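Perception corner: handles, again

Quick one this month as I'm writing it between test runs and Anas Moussa wants the bench back by Thursday.

For anyone who missed the April issue, we swapped the old box detector for the new segmentation model, the one we call Golla. Box detector was fine for tins and cartons. Useless for anything floppy. A box round a bag tells you there is a bag, and then the planner goes for the middle of the box and you get a fistful of cloth and nothing much off the table.

So Golla gives us an outline for the whole object plus a second outline for whatever part you can hold. Handles, straps, loops, tabs. Trained on 1030 labelled stills, which sounds like a lot until you see how many of them were mugs. Mugs are easy. We are a bit sick of mugs.

Results so far. Hard handles, very good. Soft straps standing up, good. Soft straps lying flat against the bag, hmm. The depth difference is tiny, a few millimetres of webbing, so we're leaning almost completely on colour and edges. Where the strap is a different colour from the bag it does well. Black on black, forget it for now.

Other trouble is splitting. Strap goes over some lettering or a badge and the mask breaks in two, then the planner thinks it has two short handles and picks whichever is nearer. Adamczyk (our grasp planner, for the newcomers) has no notion that two bits of strap might be the same strap. Anas has put in a joining step: if two pieces are the same colour, point at each other and the gap is under 26 pixels, treat them as one. Crude but it works on most of the set. It also once joined a strap to a table leg, so there's now a check that both pieces sit inside the object outline. Should of been there from the start, my fault.

Speed. Whole thing was taking 770 ms a frame on the bench machine. Most of that was us resizing the picture twice for no reason. Took one out, moved the joining step to run only when there's more than one piece, and we're down to about 60. No new hardware, before anyone asks.

Still on the list for bags:

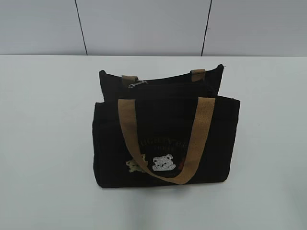

- Back handles. If only the ends show over the top edge the model marks two stubs and Adamczyk tries to pinch one. Want a "partly hidden" flag so it leaves them alone when there's a front handle to go for.
- Zip pulls. Small, shiny, keep getting marked as holdable. Technically true I suppose, but no.
- Patches and badges. Anything bright pulls the mask towards it, white ones worst.
- Approach angle for a strap lying down. Needs to come in low and slide under teh webbing, and at the moment it comes straight down every time. Planner job more than a vision one but we need to hand over the strap direction for it to have a chance.

Code is on the Lundcombe branch, not main. Please don't merge it yet, the config file names have changed and the Grolbridge rig will fall over on start-up if it picks up the old ones. If you do want to try it, wipe your local settings first, then run the setup script twice. Yes twice. First go makes the folders and then stops, haven't had time to look into why.

Label tool has had a small update too. You can now draw a strap as a line with a width and it fills in the mask for you, much quicker than clicking round the edge. Undo is still broken on the line tool so save often.

If you've got soft bags at home with odd handles, bring them in and leave them on the shelf by the bench with your name on. Plain ones, busy ones, any colour. No mugs.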